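Dumero tabletop, mugs and the crease question
Kitchen & Dining > Tables and surfaces
8 replies

catriona_p
Wed 24 February
Hi all, long-time reader, occasional poster. We finally got rid of the old glass table (good riddance, every fingerprint in the house lived on it) and replaced it with a plain taupe-brown one, matte finish, from the Dumero range. I love the color. It goes with everything and you can't see crumbs on it, for better or worse.

My question is about mugs. I have a big collection of plain white ones with black handles and I'm wondering whether I need coasters or one of those soft table covers. My sister swears by a cover. My husband says if a table can't cope with a cup of coffee it isn't a table. Who's right?

Catriona

bertram600
Your husband. Next question.

sabineb
Don't listen to bertram! I had a matte table without any protection and after two winters there were pale rings everywhere the mugs usually sat. They never came out. I tried toothpaste, I tried mayonnaise (don't), I tried the iron and tea towel thing. Get a cover, a thin one that lies close to the top, and wipe it down at night. Mine is from Kavard and it's been on since July.

bertram600
Was that lacquered or oiled though? Makes all the difference. Rings on oil come off with more oil.

sabineb
No idea, it was second-hand. It was brown and it had rings on it.

gebreyes_b
Covers are fine but they crease, and the crease is worse than the ring if you ask me. You put a cup down right on the ridge and over it goes. My mother had one on her table for years and we all learned to put our glasses on the left side. If you do buy one, unroll it the day it arrives and leave it flat with some heavy books on the edges. Don't fold it. Don't let the store fold it either, they always try.

Also Catriona, what are the bottoms of your mugs like? That matters more than the table. Run a finger around the foot. If there's an unglazed edge it'll be rough, and that's what scratches a matte surface. Ten seconds with fine wet sandpaper and it's smooth. I did all eight of mine in one evening while the soccer was on.

lammers_f
Seconding the sandpaper! Did mine in the sink, very satisfying, made a horrible noise. Rinse well afterward.

I'd skip the cover altogether, sorry Sabine. You buy a table because you like how it looks and then you hide it? I use two cork mats and move them to wherever people are sitting. If somebody misses the mat, I wipe it up. That's the entire system.

sabineb
Well, you don't live with my family, Friederike. A mat is a thing they put NEXT to the mug.

catriona_p
Ha, same here with the mats. OK, I did the finger test and most of mine are smooth, but there are two older ones from MacLeod with a really gritty foot, so those are getting the sandpaper this weekend. Thank you Berhanu, I would never have thought of that.

I've been paying attention to how the mugs behave on a matte top as well, and it's different from glass. They don't slide. On the old table you could push a cup across to someone with one finger, and on this kind of surface the foot grabs a bit and a tall mug wants to go over instead. 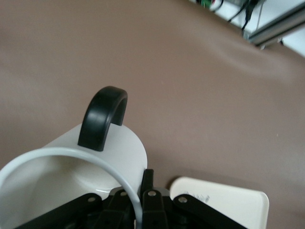
So I've started lifting them, like a civilized person, and telling the kids to do the same. The other thing is the handles. A white mug on its side will roll until the handle stops it, and I'm quite glad of a big chunky handle for that reason — my neighbor's handleless cups go straight off the edge. I'd still like to hear from anyone who has had a matte top for a few years with no cover on it. Does it go shiny where your arms rest?

bastian_r
Four years with a matte one from Lusturmont, no cover. Yes, it goes a little shiny at my place, where I sit with the laptop. Nowhere else. No rings that I can find, and I drink a lot of tea. I clean it with a damp cloth and nothing with wax in it, wax is what makes it patchy.

bertram600
Thank you Bastian. Husband wins.

sabineb
Ask him again after ten years.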